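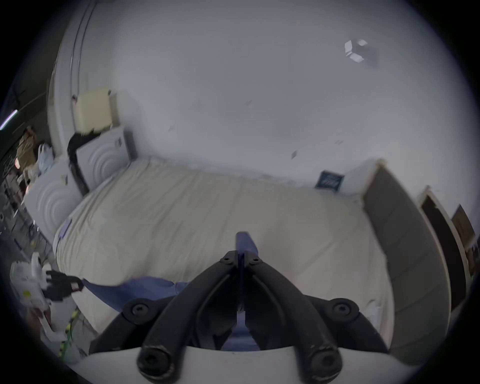
I went over to Narkbridge in August with one question: what would it cost us to get a robot that can help turn over guest rooms? Sanne Visser walked me around for most of the morning, and she was very patient with a person who mostly buys mattresses for a living. They have a whole bedroom set up in there, cream duvet and padded panels at the head of the bed and everything, and the job I cared about most was the blue cloth, with the robot hand holding on to one end and the black gripper pinching it over the bed. I stood there far too long (my coffee went cold!).

Anyway, money. Ziad Hourani handles quotes, and he was pretty frank that the arm is the easy part to price. Spare fingers, training days and the service plan all go on separate lines, so ask for them separately. Delivery is 11 weeks if you order one, longer if you want two at once, and they'd like a site visit first.

My rough plan for Bakotdale is a six-month rental on one floor, then we look at the numbers again before anybody signs for a purchase. I've put about $500 in the budget for floor and outlet work, though Crescencio Soler thinks that's low and he's usually right about wiring. Still waiting on the rental quote, and I need to measure the service elevator before I call Ziad back.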